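Ticket 3152
Queue: Exhibitions and Loans
Opened by: Front office, Fernville gallery
Handled by: Ye-ji Myung
Product: Senosix collection records, web catalog module
Status: Open, waiting on vendor
Opened: 30/06/2018

Summary: Artist pages in the public catalog show the wrong works under "On view now." The Min drawings are listed as on view in Fernville when they are still out on loan to Iltolel.

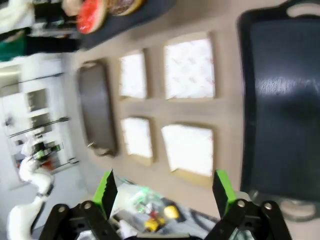
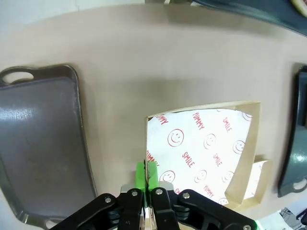
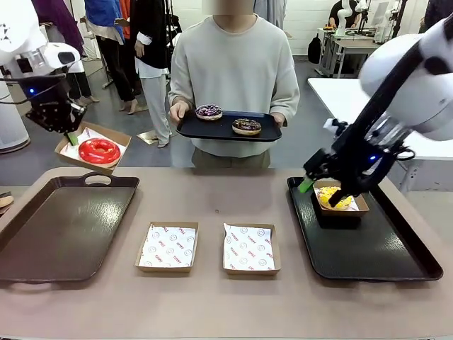
Attachments (3). The last one has the red-glazed donut in its paper box.

Reported problem
A visitor came in asking for the Min drawings because the website told her they were hanging in the east room. They have been at Iltolel since the spring and are not due back until September. The front office checked the object records and the location field says Iltolel on every one of them. The public page still says Fernville.

Log

Entry 1, YM
Checked 17 records by hand. Location correct on all of them, loan dates correct, loan status "Out." So the data is fine and the page is wrong. Cleared the page cache as the help guide suggests. No change. I didn't expect one, as the cache is supposed to empty itself every night and this has been wrong for longer than a night.

Entry 2, YM
Called Senosix support. Was told the page reads from the location field. I asked how it could be reading from the location field and printing something that isn't in the location field. Was told to clear the cache.

Entry 3, YM
Cleared the cache again so that I can say I did. Same result. Tried a second browser and my phone on mobile data. Same result.

Entry 4, YM
Made a test record, "Untitled test, do not publish," home location Fernville, current location Iltolel. The preview page said Fernville. Swapped the two and the preview said Iltolel. It looks to me like the page is reading home location and ignoring current location. If that is right, every work we lend out is being advertised as on our walls, and so is every work in storage. Sent the test record and both previews to Senosix.

Entry 5, vendor reply, pasted in
"Thank you for your patience. This is expected behavior when the Exhibition Link is not set. Please link each object to an exhibition and the page will update."

Entry 6, YM
Linked 2 of the Min drawings to the Iltolel show. One now reads "On view, Iltolel." The other reads "On view, Fernville," with the Iltolel show title underneath it. I would like to know which part of that is expected. Unlinked both and linked them again in the opposite order. The same drawing came out wrong, so order isn't the cause.

Compared the two records field by field. The only difference I can find is that the bad one has a secondary image and the good one doesn't. I have trouble believing a second photo of a drawing can change which building it is in, but I have written it down.

Workaround in place
"On view now" is switched off for all artist pages. Front desk has a printed list of what is hanging, which the registrar updates on paper. Please go by the list and don't quote the website to callers.

Still needed
Senosix to confirm which location field the page uses, in writing.
Senosix to explain the mismatched drawing.
Delete the test record once they have finished with it.

Entry 7, YM
Vendor has asked to close this as resolved, on the grounds that one of the two drawings displays correctly. Declined. Ticket stays open.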